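Villca stellt Prüfverfahren für Klebebänder in der Lagerlogistik um

Urnville, 2019-02-10. Der Verpackungsmittelhändler Villca prüft Klebebänder für den Kartonverschluss ab sofort nach einem überarbeiteten Verfahren. Die Änderung betrifft das gesamte Standardsortiment sowie die unter der Bezeichnung Irnico geführten Papierklebebänder. Bestehende Artikelnummern bleiben gültig, Preise und Mindestabnahmemengen ändern sich nicht.

Bisher wurde die Schälkraft unmittelbar nach dem Aufbringen des Bandes auf einer Stahlplatte bestimmt. Der so ermittelte Wert ist gut reproduzierbar, lässt aber nur eingeschränkte Aussagen über das Verhalten auf Wellpappe mit hohem Altpapieranteil zu. Das neue Verfahren ergänzt die Messung auf Stahl um eine zweite Messreihe auf Wellpappe. Zwischen Aufbringen und Abziehen liegen dabei 20 Minuten bei Raumklima.

Pro Charge werden 7 Rollen entnommen. Die beiden äußeren Lagen jeder Rolle werden verworfen. Anschließend werden Streifen in Laufrichtung geschnitten und mit einer Handrolle unter konstanter Belastung angedrückt. Dokumentiert werden Mittelwert, Kleinstwert und Bruchbild. Beim Bruchbild wird zwischen Adhäsionsbruch, Kohäsionsbruch und Faserausriss unterschieden. Faserausriss auf Wellpappe gilt als bestanden, auch wenn der Zahlenwert unter dem Sollwert liegt.
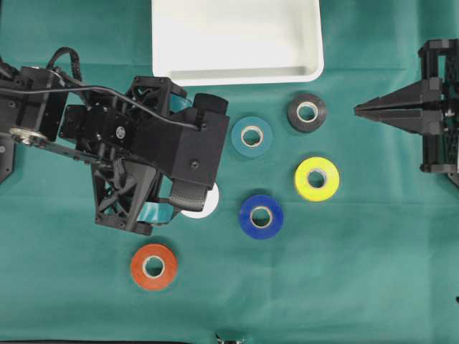 Lagerung und Haltbarkeit

Mit der Umstellung werden auch die Lagerhinweise neu gefasst. Klebebandrollen sind liegend, trocken und vor direkter Sonneneinstrahlung geschützt zu lagern. Eine Temperatur von 40 °C darf auch kurzzeitig nicht überschritten werden. Rollen aus unbeheizten Lagern sollen vor der Verarbeitung einen Tag bei Raumtemperatur akklimatisieren. Bei Bändern mit Naturkautschukkleber beträgt die zugesicherte Haltbarkeit im ungeöffneten Karton unverändert 2 Jahre.

Kennzeichnung der Chargen

Ab Januar gefertigte Ware trägt die Chargennummer zusätzlich auf der Innenseite des Rollenkerns. Damit lässt sich eine angebrochene Rolle auch ohne Umkarton zuordnen. Das Prüfprotokoll zur Charge kann über das Kundenportal Clurkance abgerufen werden. Für ältere Ware werden keine Protokolle nach dem neuen Verfahren erstellt; die bisherigen Prüfzeugnisse behalten ihre Gültigkeit.

Reklamationen sind weiterhin unter Angabe der Chargennummer und mit mindestens einer Restrolle einzureichen.

Über Villca

Villca mit Sitz in Urnville vertreibt Klebebänder, Füllmaterial und Kartonagen an gewerbliche Abnehmer. Eine Abgabe an Privatkunden erfolgt nicht.

Kommentare (3)

packtisch_nord
Gilt das mit dem Faserausriss auch für die nassklebenden Irnico-Bänder? Die brauchen bei uns deutlich länger, bis sie halten.

H. aus dem Versand
Chargennummer im Kern ist gut. Unsere Umkartons fliegen immer als Erstes in die Presse.

wellpappe77
Im Portal finde ich unter Protokolle bisher nur die alten Zeugnisse. Muss man dafür extra freigeschaltet werden?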